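Gonstead Floor Densifier: Site Guide
Section 4. Applying the densifier to new concrete

323 shares | 3 comments

Read Section 3 first. Everyone skips Section 3, and then everyone rings Gruber, who wrote it.

You will need: a low-pressure sprayer, a microfibre pad on a pole, a soft broom, a clean bucket and more patience than the programme allows.

1. Check the age of the slab. It should have had 28 days. The site manager will tell you it has. Look at the pour record anyway.

2. Grind to 100 grit and vacuum. Vacuum again at right angles to the first pass. Sweeping does not count as vacuuming, however hard you sweep.

3. Drip a little water on the floor in several places. If it soaks in within a minute, carry on. If it sits there in a bead, there is still curing compound on the surface and you are going back to step 2.

CAUTION: Do not apply below 5 degrees. We had a job at Flultatton in February where the heaters were "coming after lunch". The floor is still blotchy and the heaters are, as far as we know, still coming.

4. Spray evenly, working from the far wall towards the door. Painting yourself into a corner is funny only in cartoons.

5. Keep the surface wet for 50 minutes. Move the liquid from puddles to dry patches with the pad. Do not top up with water.

6. When the product turns slippery underfoot, mist lightly, work it with the broom and remove everything that is left. Residue that dries goes white and has to be ground off.

NOTE: Glass, aluminium frames and glazed tile must be masked. Densifier etches glass, and glaziers have long memories. 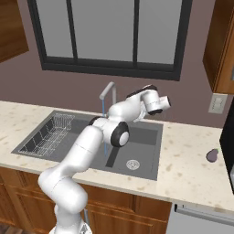 7. Clean the sprayer straight away, before tea. Flush it until the water runs clear, then take off the nozzle and rinse it separately. A thin stream like the one falling from the gooseneck tap is plenty for a nozzle, and a patterned strainer over the drain will catch the tip when you drop it. Leave the parts to dry before you put them back together.

8. Keep traffic off overnight. Write the batch number on the log sheet in something other than pencil.

Polishing starts in Section 5.

Comments (3)

Fabian Hollenstein
Does step 5 still apply to a power-floated slab? Ours at Ellby drank almost nothing and I was chasing puddles the whole time.

Slabhappy
@Fabian same here. Went back and opened it up with the 100s again and it took the second coat fine.

mjt_floors
Can confirm the bit about glaziers.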